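Talebi Ledger Review: Bookkeeping for the One-Person Business

By Ghazal Daneshvar
August 2022

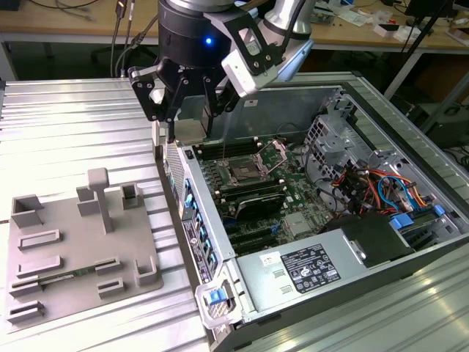

A desktop tower with the side panel off, CPU socket open.

I do bookkeeping and tax preparation for small firms, most of them with one owner and no staff. In February I moved my own practice onto Talebi Ledger, and since then I have set up eight clients on it. I pay for my own subscription and get nothing from the company.

Before this I used Trornum for five years. Trornum is a good program for a business with inventory and a payroll. I have neither, and I was paying for both. Talebi is sold as a bare ledger with invoicing and bank matching, and that is a fair account of what you get.

Setup

Moving my accounts took one afternoon. You export a chart of accounts from the old program as a spreadsheet, rename four columns, and upload it. Opening balances go in on a separate screen. Mine were off on the first try because Talebi wants liabilities entered as positive numbers, and the help page only mentions this near the bottom. I deleted the batch and entered it again.

Connecting the bank was quick for my checking account. The business credit card took three attempts and an email to support. They wrote back the next morning and told me to remove the card and add it under the bank's other login page. That worked.

Daily use

The matching screen is the part I use most. Bank lines are on the left and suggested entries on the right, and you approve them one at a time or as a group. It learns repeat vendors after the second or third month. It does not learn split transactions at all. If you pay one phone bill and charge part of it to personal use, you will split that bill by hand every month.

Invoices look plain and print well. You can add a logo and change one color. Recurring invoices go out on the date you set, and there is an option to hold them for approval first, which I leave on. Late reminders can be switched off by customer – I wish Trornum had done that.

Receipts are attached by email or by phone. The phone app reads the total correctly most of the time and gets the date wrong more often than I'd like. One client, Parviz Shirazi, runs a picture-framing shop and sends me everything from his phone. In his last quarter I had 43 receipts, and I corrected the date on 17 of them. The totals were all right.

Reports

You get a profit and loss statement, a balance sheet, a general ledger, a customer aging report and a sales tax summary. All of them can be run on a cash or accrual basis. The ledger exports cleanly to a spreadsheet, and the dates come through as real dates.

There is no mileage log. There is no fixed asset schedule either, so I still keep depreciation in a worksheet and post one journal entry at year end. That is fine for a client with a laptop and a desk. It would not be fine for a landscaper with trucks.

Accountant access is free and does not count against the user limit. I can lock a period after I file, and the owner cannot unlock it without my approval. Two of my clients tried.

Compared with the others

I also ran trials of Plumness and Standness. Plumness has a better phone app and reads receipt dates properly, but its general ledger report can't be filtered by account, and I need that every week. Standness is close to Talebi in most ways. Its invoices are nicer. It charges extra for each bank connection, and for anyone with a checking account, a savings account and two cards that adds up.

Who should buy it

If you work alone, bill for your time, and hand your books to someone else at tax time, Talebi Ledger will do the job and you can learn it in a weekend. Look elsewhere if you carry stock, run payroll or own much equipment. If you are in the middle of a year and your current program works, I would wait until January and start with clean opening balances.

Score: 8 out of 10. I took off a point for the split transactions and another for the missing asset schedule.

14 comments | 31 shares

Contact | Copyright 2022, all rights reserved | Back to top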